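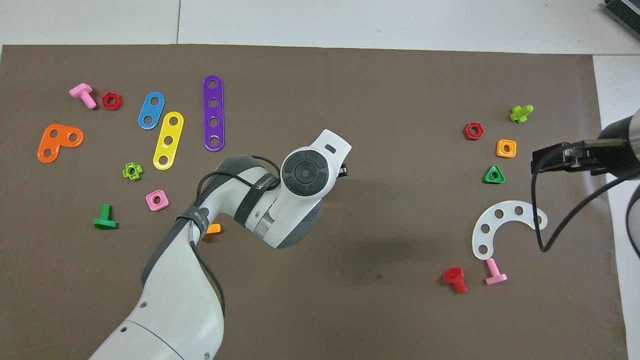

June, bench notes, toy construction kit, second pass

Finally got the pieces out on the brown mat and I have to say, I love this stuff. Big chunky plastic nuts and bolts, strips with holes in them, plates, colors you could pick out from across the room. I played with something very like it as a kid and I'd forgotten how satisfying a fat plastic thread is when it catches properly on the first turn.

Notes before I forget.

Strips. Blue is the short one with two holes, yellow has three, purple has four. I'm going to call them 2, 3 and 4 from now on, since Illia and I wasted a good ten minutes this morning talking about "the medium one" and meaning different pieces. The orange L-plate has three holes and gets called the corner. Please use these names on the shelf labels too!

Nuts. This is where it gets fun. The red one is a hexagon, the pink one is square, and the lime-green one is a cross. Same thread in all of them, I tried each on the green bolt and on the pink bolt and every pairing ran down fine. The cross is my favorite by a mile. Your fingers fall into the notches and you can spin it on without looking. The square is nice for final tightening (good flat sides) but slow to spin. The hexagon is the one everybody reaches for first, I suppose from habit.

Bolts. Pink and green I've used plenty now. The small orange one I only tried once, in the corner plate, and didn't write down how it went, so do that again.

Layout. Two loose groups, left and right, with a gap between. Ognjen wanted the pieces in rows by color and I talked him out of it. A kid tipping out a box gets a jumble, and the whole point of the Gallport table is that visitors find the parts themselves. If we line everything up for them they copy the line. Loose is better. The mat helps a lot here as well - on the bare white top the bolts used to roll, and on the mat they mostly stay where you put them.

Builds tried so far:
Corner plus strip 3, pink bolt, red nut. Solid. Makes a decent crane jib.
Strip 4 plus strip 2 crossed, green bolt, lime nut. Propeller! Spins nicely if you back the nut off a quarter turn.
Strips 2, 3 and 4 on one bolt as a fan. Bolt only just long enough, nut goes on by a thread or two. Would not give this one to a small child.

Illia worked out that we'd want 367 pieces for the full Gallport set, spares included. Quispe sells the nuts in bags of 100, so we'll end up with extra nuts, and I can't see that being a problem.

To do:
Ask Quispe if the cross nut comes in other colors. Yellow would be great.
Write up the propeller as card 3 for the Zorcombe folder.
Time the crane build with somebody who has never seen the kit.
Try the orange bolt again and WRITE IT DOWN.

Ognjen has the key to the parts cupboard until four.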